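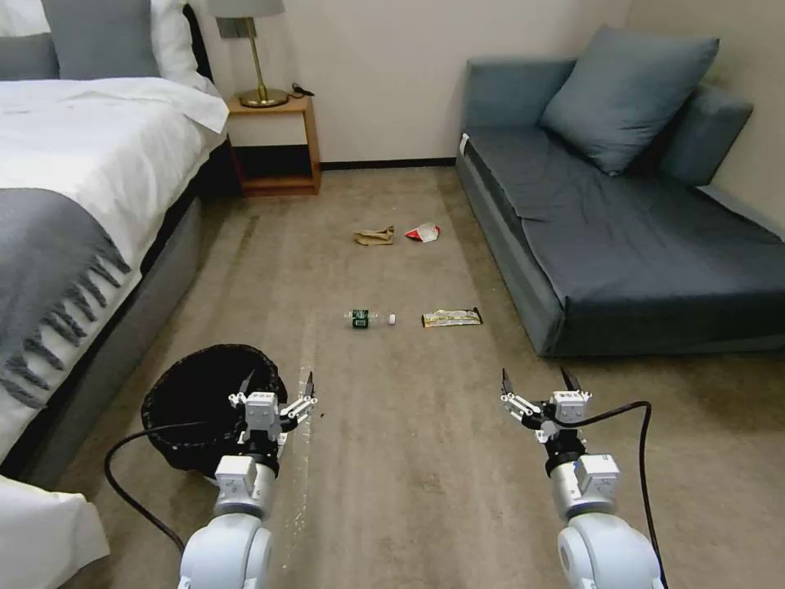
Sostville Town Twinning Association - Members' Newsletter, October

Irelitz: the return leg

Those of you who were on the coach will not need telling that Irelitz is further away than it looks on the map in the library. The driver had it down as 466 miles, door to door, and we added a few more by following the signs to the wrong Irelitz, a village with a pond and a very surprised baker. We reached the right one at twenty to eleven at night. The welcome supper had been laid on for seven. Our hosts had kept it warm in the sense that they had kept it.

The hotel was the Fragkou, on the road behind the station. It used to be three separate houses, and the people who knocked them together never settled the question of which floor was the first. Room 5 is next to room 161. Breakfast is on a level the lift does not admit to. Several members took the view that the stairs by the ice machine were quicker, and several members were late for the mayor.

A word on the rooms, as the autumn party will be staying there too. They are carpeted, the beds are firm and the pillows come in one thickness, like a paving slab. Bring your own tea. There is a kettle, but you have to ask for it at the desk and sign a book, and the book goes back a long way. The window catches turn the opposite way to ours. If you hear a hum at about four in the morning it is the bakery next door, and by half past six you will have forgiven it.

The formal business was on the second day. The mayor spoke for fifty minutes on the history of drainage in the lower town, a subject on which he is sound, and our chairman replied for three. The exchange of gifts followed. We gave them the framed print of Sostville market hall. They gave us a framed print of Sostville market hall, which we had given them on the previous visit and which they had had reframed. Everybody clapped. Ours is now back in the corridor outside the meeting room, and it must be said the new frame is a great improvement.

The choirs did their joint concert in the old corn exchange that evening. Our altos were strong, our tenors were both present, and the Irelitz basses were so loud in the second half that a dog in the square joined in and held the note. The collection came to 482 in their money. It will be split between the two hospices once the bank has finished explaining to Orestis Katsaros why this takes six weeks. Orestis has asked me to say that he is perfectly calm.

The walking group did the ridge path on the last morning and came back with strong feelings about the word "gentle". It was in the programme, and I translated the programme, so please send any complaints to me. The word in the original could also mean "gradual" or, in some districts, "long".

Next visit

Irelitz come to us in May. We need beds for the younger members of their band, who are said to be quiet when not holding anything. If you can take one or two, put your name on the sheet at the library or tell Orestis. Please say whether you have a cat. Last time we did not ask about cats, and the first trombone spent two nights at the Illotby Arms at our expense.

The autumn party leaves from the Illotby Road car park at 6.15 in the morning. The coach will not wait at the roundabout, whatever it did last year. Deposits are due by the end of the month, and cheques should be made out to the Association in full, as the bank does not recognise "the twinning lot".

Lost property from the coach: one grey glove, a phrase book for a country we did not go through, and half a fruit cake in a tin. The owner of the tin may have the tin.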